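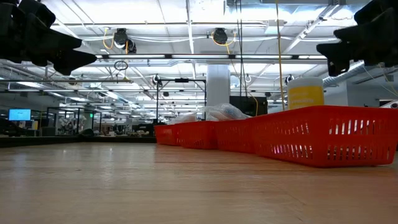
Home Shop Storage Baskets and trays Delivery Contact

Slotted red basket, set of four
Updated in June, by the Produra shop desk

We sell this basket under the name Undereo. It is a simple open basket of red plastic with rows of small rectangular slots in the sides. Most of our customers buy it in a set of four and put the baskets in one line, end to end, on a table or a long shelf. Used this way they make one long red row, and you can give each basket its own kind of goods.

We have kept this model in our shop for many years, and it sells mostly to small workshops, school kitchens and people who pack orders at home. It is made for us by Říha, a family company that also makes our drawer inserts. The shape was changed only one time, when the upper edge became a little thicker. Old and new baskets can stand in the same row without a problem.

What you can put inside

Small goods in plastic bags are the most usual thing. A full bag stands up higher than the wall of the basket, and this does no harm, as long as you do not want to put another basket on top. Round containers with a lid can also stand in it. If you have labels on your containers, turn them to the side from which you work, so you can read them without lifting anything.

Very small parts, such as screws or beads, should be in a bag or a box first. The slots are small, but they are still slots, and a thin part will find its way out. For such goods we recommend the closed tray from Mosia, which has full walls and a full bottom.

Please do not use the basket for liquids in open cups. We also do not recommend it for things with sharp edges which lie directly against the wall.

Placing the row

Start with one basket near the place where you stand or sit. Put the others behind it, short side to short side. On the right side of the table is practical for right-handed persons, with the rest of the table top free for work. Left-handed customers tell us they prefer the opposite, of course.

On a wooden table the baskets can slide when you pull something out quickly. We have soft feet for this, sold in a bag of 300. It is too many for one household, we know, but it is how we receive them. If you need only a few, write it in the comment of your order and we will put them in the box with your baskets.

Load and care

One basket carries 400 grams per compartment when you use it with our dividers, and more without them, if the weight is on the whole bottom. The dividers are sold separately and there are 2 in a pack.

Wash with warm water and a normal dish soap. A soft brush helps with the slots. Let the baskets dry upside down. We do not advise the dishwasher, as high heat can bend the long walls, and then the baskets do not stand straight next to each other.

The red color stays well indoors. Near a window with strong sun it becomes lighter after some years, first on the upper edge. Customers who buy one more basket later should expect a small difference in the tone.

Availability

The set of four is normally in stock. Last year we sent out 2,641 sets, and in autumn we were without goods for a few weeks. If the page shows "on request", please write to us before you order. New deliveries come to us on Monday and we can usually tell you on the same day how many sets we have.

Single baskets are possible, but the price for one is higher than in the set. Other colors are not in our program at this time. For a blue or gray basket of similar size, please see the Mosia pages under Baskets and trays.

Returns are accepted for unused baskets. Keep the paper strip that holds the set together, we need the number printed on it.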